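How to check if your old paperbacks are worth anything

Got a box of old books in the closet? Don't haul it to the thrift store yet. Takes one evening, maybe less.

What you need: good lamp, soft pencil, scrap paper, phone. No gloves. Clean dry hands are fine.

Step 1. Find the copyright page. Usually the back of the title page. Look for "First edition" or "First printing." No words? Look for a row of numbers. If there's a 1 in it, good sign. Lowest number is 4, you've most likely got a fourth printing. Still sellable, just less exciting.

Step 2. Rule out book club copies. No price on the jacket flap, thinner paper, sometimes a little dent on the back board. Book club = low value, nearly always. Set those aside.

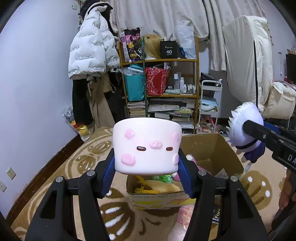

Step 3. Grade it. Be mean. Spine creases, yellow pages, names inside the cover, sticker goo. Hold it up to the lamp and flip thru slowly. Missing page means reading copy, end of story. And smell it — musty books come back as returns.

Step 4. Look up SOLD prices. Not asking prices! Anyone can ask 1474 dollars for a beat up mystery. Filter for sold, match the printing and the condition, write down the last few. Ignore the highest one.

I did this in May with my shelf of Donness mysteries. Had 14 of them. Most were worth lunch money. One early printing of the McIver book went for $50, to Farzad Talebi, who runs the used shop in Dekville and had been hunting for it. Nice surprise.
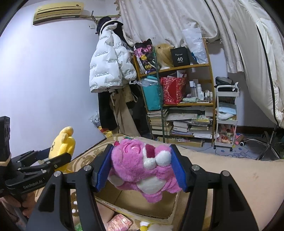 Step 5. Signed? Check it's real ink and not printed on. Tilt it under the lamp, look for a groove or some shine. Pouran Nazari at Brikton Books looks at signatures free if you go before noon. Bring the book, she wont do it from a photo.

Step 6. Sell or keep. Under ten bucks, sell as a lot, same author together. Over that, list it alone with pictures of the cover, spine, copyright page and every flaw. Mention the flaws in the text too.

Shipping — cardboard on both sides, plastic sleeve, snug box. Never a bare envelope. Corners get crushed and then your refunding somebody.

Don't erase old pencil prices or peel stickers before you've looked the book up. Learned that one on a cover I liked.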